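Work / Employment and rota questions

Asked to fold clothes with grippers for part of my shift. What does this change for my job?

Asked by: foldedtwice
Posted: 28 November 2022

I work for Stekalik, the home laundry and housekeeping firm in Ivitz. I have been there since before they had the second van. The job is going into people's homes, stripping and making beds, washing, ironing, folding and putting away. I am on an hourly rate with a small bonus for finishing the round on time.

In August the firm signed up with a company that is trying to teach robots to handle clothes. Since then part of the shift is what they call recorded folding. You do the same folding as before but you hold a gripper in each hand and pick everything up with those. There is a camera on each gripper. When the batch is finished the recordings go off to the other company and you go back to doing the rest of the house by hand.

The householders who take part have signed for it and get money off their bill. That side seems fair and I have no complaint about it.
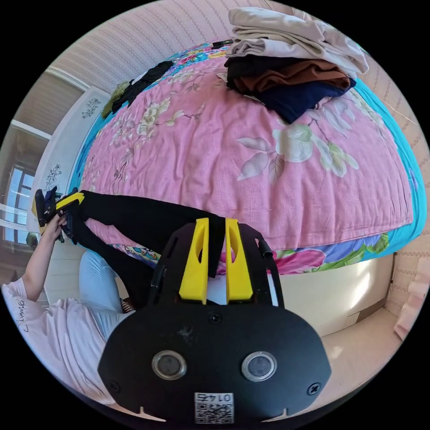

Black trousers held between two grippers, folded pile at the back of the bed.

My problem is with how the work is counted. By hand I can clear a bed full of clothes without thinking about it. With the grippers it is much slower. You get one pinch at a time with each hand, you can't smooth anything down with your palm, and trousers are the worst because the legs slide about. Knitwear is not far behind. My round has the same number of houses on it as it did before all this, so I lose the on-time bonus on nearly every recorded day. I have missed it 7 times now.

What I want to know:

Can they change how I do the work without changing the contract? Nothing in mine mentions recording or equipment. It says "laundry and household duties as required".

Should the bonus be worked out differently on those days?

Has anyone had trouble with their hands from this? Mine ache across the base of the thumb by the end of a recorded shift. I am right-handed and it is the left that hurts more.

And the one everyone at work talks about in the van. Are we training the thing that takes our jobs? The supervisor says no, it is years away and the firm will always need people in the houses. She is a decent woman but I don't think she has been told any more than we have.

I'm not against it as such. Some of the younger ones prefer it to ironing. I would like to know where I stand before the yearly review.

Comments on the question

marl_pit: Is it compulsory or did you put your name down?

foldedtwice: There was a sheet to sign. It said we agreed to be recorded while folding. It said nothing about targets. Two people didn't sign and they have been left on ordinary rounds.

marl_pit: Then get a copy of that sheet before you do anything else.

3 answers

Answer by Nayara Fontes (marked as helpful by the asker)

I ran the floor at Araújo, a linen and garment laundry, when we took on the same kind of work. I am not a lawyer, so take the contract part as general and check it with your union or an advice service.

On the contract. "Duties as required" is wide and an employer will say folding with a tool is still folding. Being recorded is a separate matter, which will be why they had you sign for it. Ask for your signed copy. Look for whether you can withdraw, how much notice you have to give and whether going back to ordinary rounds affects your hours. Ours could be withdrawn from at the end of any week. Yours may differ. Ask as well what the cameras pick up apart from the clothes, who keeps the recordings and whether your supervisor can use them to judge your work. You want the answer to that last one in writing.

On the bonus. You have the strongest case here and I would lead with it. The on-time target was set for hand work. If the method is slower and the target hasn't moved, your pay has gone down for doing what you were asked to do. We had exactly this argument. For the first weeks people rushed the grippers to protect their bonus and the recordings were no use, because garments were being dropped and dragged about. The company buying them complained before our own staff did. After that we took recorded hours out of the target altogether and paid them at a flat rate a little above the normal one. Point out to your manager that rushed recordings are bad for the customer too. It went further in our office than anything about fairness.

Write down for each recorded day the time you started and finished the batch, what was in it and how many houses were left on the round. Don't rely on the rota, as ours only showed the houses.

On how the work is done. A lot of the lost time comes from the set-up and it can be improved. What we ended up with:

Sort before you pick up the grippers. Put the garments out so each one can be reached without digging.

Keep finished and unfinished well apart. Hanging one lot over the side of the bed or table works if the top is full.

Take long items by the ends, lift them clear, let them hang straight and then lower them. Trying to drag a leg across a quilt with a gripper takes twice as long. 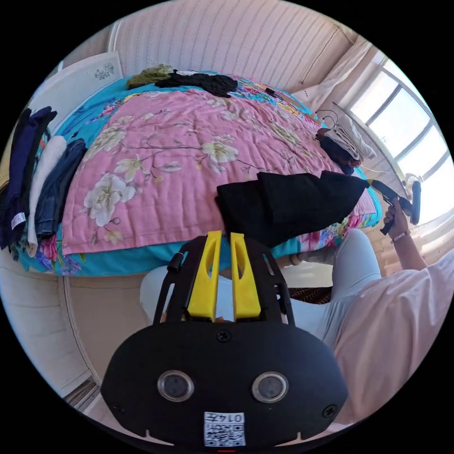
Black cloth held up over the bed, other clothes hung over the side.

Put shirts and trousers early in the batch and socks and small things at the end, when your hands are tired and it matters less.

If the work is at a low bed all the time, ask for a table. Bending over a bed with something in each hand is hard on the back, and at Araújo more than 3 people went to the nurse about backs before anyone mentioned thumbs.

On your hands. Report it now and get it put in the accident book or whatever you have, even if it seems minor. Your weaker hand is doing a job it doesn't normally do. We moved to a maximum of 2 hours of recording in a shift, split in two with ordinary work between. The complaints dropped off but they did not stop completely. If the ache is still there the next morning, see your GP and say what the movement is.

On whether you are training your replacement. I can tell you what happened to us and no more. No folding jobs went while I was there. What did change was that when people left, the firm was slower to fill the posts and started asking for "experience with recorded tasks" in adverts. The older staff who had kept off it felt that. Some of the folders also became the ones who checked other people's recordings, and that was a better paid job with a chair. I would ask at your review whether checking work is going to be done in-house and who will be offered it. If the answer is that it all goes elsewhere, you have learned something.

Answer by drurka_round7

Just don't sign it. If nobody signs they can't do it. We all refused where I work and never heard another word about it.

Comments on this answer

foldedtwice: I have already signed though, that is in the question.

drurka_round7: Unsign it then.

marl_pit: They'd need to know what the sheet says about withdrawing first. See the other answer.

Answer by benchlamp

Agree with most of what Nayara Fontes says. A few points from the other side, as I used to check folding recordings for a living.

Slow is fine. The ones I had to reject were hardly ever slow. They were the ones where the person put a gripper down and finished the collar by hand, or where a sleeve covered the camera for half the fold. If your manager is telling you to speed up, ask if that came from the company receiving the recordings or from the rota. In my experience it was always the rota.

Ask for a proper training session as well. I could tell within a few garments who had been shown how to use the grippers and who had been handed them in a car park.

I'd be a bit more doubtful than Nayara about the checking jobs. There were seven of us when I started and it was down to a couple by the time I left. Worth asking about, but I wouldn't plan a mortgage on it.

About the thumb, loosen your hold once the cloth is gripped and before you lift. Most people squeeze much harder than they need to.

Comments on this answer

foldedtwice: Thanks, we had no training apart from a sheet with drawings on it. I have asked for my signed copy and started writing the times down. The supervisor is going to ask about the bonus. Will post again after the review.

marl_pit: Ask her to put the question in an email so there's a date on it.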